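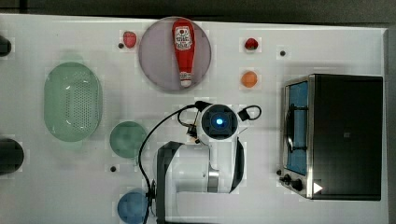
Home Issues Authors Submit Contact

Filed under: Household Studies, Food and Domestic Life

4. Where opened food is kept

4.1 The surface and the cupboard

The interviews in Hunden began with a plain question: where does an opened bottle or jar go once the meal is over? We had expected short answers. Most people gave long ones, and many changed their answer halfway through, often after another member of the household spoke up from the next room. The written survey, run for us by Jekex and returned by 951 households, asked the same thing in a fixed form and got tidier results. This section uses both, but leans on the interviews. The survey tells us where people believe their food is kept. The interviews tell us more about how it gets there.

Earlier work on the home kitchen has mostly treated storage as a matter of two places, cold and not cold. Heitmann's notes from the first Betum study follow this split, and so does the coding sheet we took over from her. It soon proved too coarse. A large share of what people told us concerned food that was in neither place. It stood on a counter or a table, or on top of some appliance, and it had been there long enough that the household no longer saw it as waiting to be put away. We call this resting food. The term covers sauces, spreads, bread, fruit, sugar, cooking oil and anything else that is left out between meals as a matter of course. It does not cover food that has been forgotten, although the line between the two is hard to draw and our respondents drew it in different places.

Ketchup is a useful case. Households disagree about it more than about any other item on our list, and they know that they disagree. Respondents who kept it in the refrigerator usually said that it was opened and so had to be cold. Respondents who kept it out said that restaurants leave it on the table. Both groups spoke of the other with some impatience. In mixed households, where two adults had grown up with different rules, the bottle moved back and forth. One woman said that her husband took it out of the refrigerator every evening and she put it back every night, and that in all their years together neither of them had raised the subject.

4.2 Objects at rest on other objects

A second finding concerns what resting food rests on. The coding sheet allowed for counter, table, shelf, windowsill and floor. It made no room for the cases where one household object served as the place for another. A bottle may lie across a plate instead of standing beside it, as the red ketchup bottle does in Figure 1, while a single strawberry sits directly on the tabletop to the left. Under the original rules both items would have been entered as "table." Naseri proposed a second column for the immediate support, and from the second round of home visits onward this was filled in for every item.

The added column changed the picture in several ways. Plates, trays and cutting boards turned out to be common supports, and they carried a meaning that the bare surface did not. Respondents tended to describe food on a plate as still in use. Food next to a plate was described as left over, or simply as out. The same apple could be part of a meal or part of the room depending on what was under it. Bread behaved differently. It was placed on a board in nearly every home that had one, and the board was hardly ever seen as a sign that somebody was still eating.

Toaster ovens and microwaves were the other common supports, chiefly for bread, bananas and packets of crackers. People gave practical grounds for this. The top of an appliance is flat, it is close at hand, and it gets used for nothing else. Several also said they knew it was a poor spot and that the warmth was bad for the bread. They went on using it. Visser has suggested that the top of an appliance acts as a kind of unclaimed shelf, open to whoever reaches it first, and the interview material fits this reading. In none of the homes did anyone claim to have decided that bread should be kept there.

4.3 Cleaning items among food

Our third point was not part of the original design. The visits were meant to record food only. In the course of the work, Wallner began to note cleaning items as well, and his field sheets from May show how often a sponge or a cloth was within reach of something edible. We then went back to the first round of notes and added what could be recovered from them.

Sponges are of interest here for the way they mark a surface as finished or not.

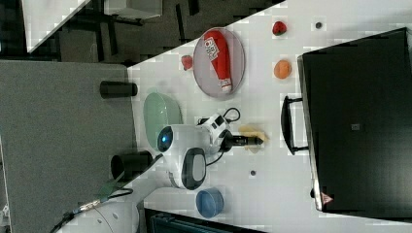
When a sponge was at the sink, respondents spoke of the table as belonging to the meal. When the sponge was out on the table, they spoke of it as being cleaned, even if food was still there and no one was cleaning. Children in particular seemed to read the sponge as a signal. Two parents told us, in separate interviews, that putting it on the table was the quickest way to end dinner. One of them had started doing so on purpose.

The survey had no question on this and we cannot say how widespread the habit is. It may be limited to homes with small kitchens, where the sink and the table are a step or two apart. The larger homes in the Hunden sample had separate dining rooms, and in those the sponge stayed in the kitchen. Cloths traveled more freely. A dish towel could be found on the back of a chair, on an oven handle or over a shoulder, and no respondent took its presence to mean anything at all.

There was also a clear difference in how people spoke about hygiene. Asked directly, nearly everyone said that sponges should be kept away from food. The same people, asked to describe the last time they had cleared up after eating, placed the two side by side without comment. We do not treat this as dishonesty. The first question asks for a rule and the second asks for a memory, and most of us would answer them in different ways.

4.4 Limits of the material

Three cautions apply. The first is that home visits were arranged in advance, and some tidying will have taken place. Bagheri, who made most of the calls, asked each household to leave the kitchen as it was, and several respondents said cheerfully that they had ignored this. Surfaces in our notes are therefore likely to be clearer than they would be on an ordinary evening.

The second concerns the Mousavi inventory, the item list on which the survey form was based. It was drawn up for a different region and leaves out foods that matter locally, pickled vegetables above all. We added a blank line for other items. Few households used it, and those that did tended to write in drinks. For this reason the survey says little about pickles, while the interviews are full of them — some respondents kept jars on the windowsill, some on the stairs to the cellar, and one kept them in an unused bathtub.

The third is the matter of season. All visits took place in mild weather, and respondents often remarked that the answer would be different in high summer or in winter. Butter was the usual example. A follow-up in the cold months was planned and then dropped for lack of funds, so we have only what people told us about their winter habits. They described balconies and unheated porches used as a second refrigerator, sometimes for weeks on end. The coding sheet now has an entry for these places, although none of the present data fall under it.

The support column has been kept for the next round in Betum, where the sample will include shared student kitchens. Ownership of resting food is likely to be more openly disputed there than in family homes, and the labels that residents put on their bottles and boxes will be coded together with the surfaces they are found on.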